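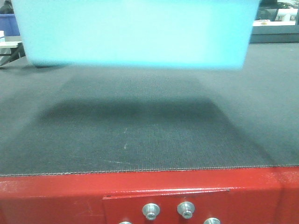

Does the 13 inch one go across two burners or do I need to buy the long one, because my stove is old and the burners are far apart. One buyer wrote that last week and the answer is yes, two burners, works fine, just give it longer to heat up in the middle.

Maillard flat griddle, 13 inch
Item 892
Made by Stevix. Cast iron, pre-seasoned, one handle each end. Weighs 9 pounds so use both hands.

Good for pancakes, smash burgers, onions, grilled cheese. Eggs too once the seasoning has built up – give it a couple weeks of bacon first. Gas, electric coil, glass top (lift it, dont drag it), oven. Not for the microwave, obviously.
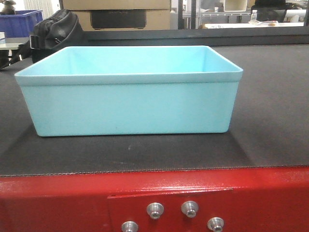
Stokimau – Kitchen Equipment Department

Before first use: rinse, dry on low heat, wipe on a very thin coat of oil. Thin! Sticky griddle = too much oil, every time. Put it in a hot oven upside down for an hour and it should come back.

Heat slow. Medium-low for 5 minutes, then up to medium. Most people go too hot and get burnt outside, raw inside. You want the browning to happen across the whole patty, so pat the meat dry first and leave it alone untill it lets go by itself.

Cleaning – scrape while still warm, hot water, stiff brush. A little soap is OK. No dishwasher. No soaking overnight.
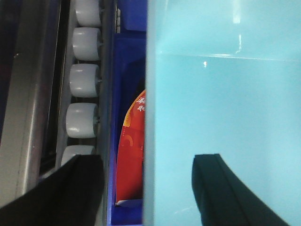 And dry it right away, a damp towel left on top will give you rust by morning. Light rust scrubs off with steel wool, then oil and bake again as above.

Goes with
Tillar scraper, wide blade, wood handle
Tillar burger press, round
Stevix grease brush

Scraper and press sold separately. The press is back in stock, scraper ships late January. 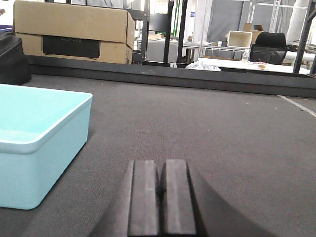
Gripper fingers, dark gray, close together.

Returns: unused only, in the original box. Seasoned or cooked on, we can't take it back, but chips and cracks on arrival we replace – send a photo with your order number.

Page updated January 19, 2026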